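Table Setting Questions I Keep Getting
Updated 5/22/18

Do I need a real dining table?
Nope! Mine is a light wood-grain desk and I eat there every night. A striped placemat and it feels like dinner.
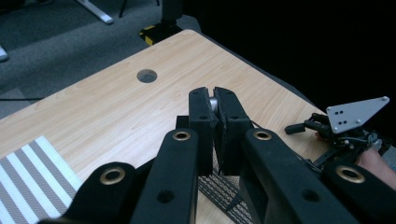

I bought 3 mats in February and they still look great – I just shake them out over the sink.

Where does the knife go?
Right of the plate, blade facing in. I lay it out flat below the plate first and sort it out after (old habit, sorry Mom). 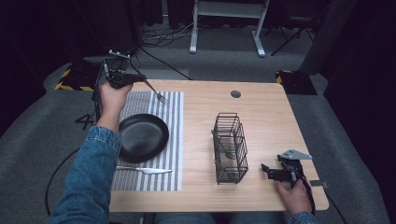

Black plate, striped mat, and the fork held just above.

Do you keep silverware in a drawer?
A caddy on the table, always. Bohdan Kuzmenko wrote in to ask if it gets in the way, and no, not at all.

What about a tablecloth?
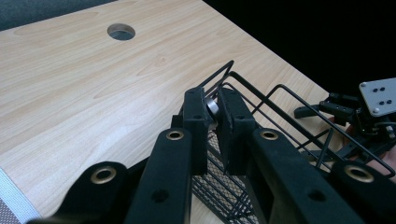 Tablecloths and I don't get along – too much ironing. I'd also be covering up that soft, wavy grain, and the round cable hole is handy for a lamp cord.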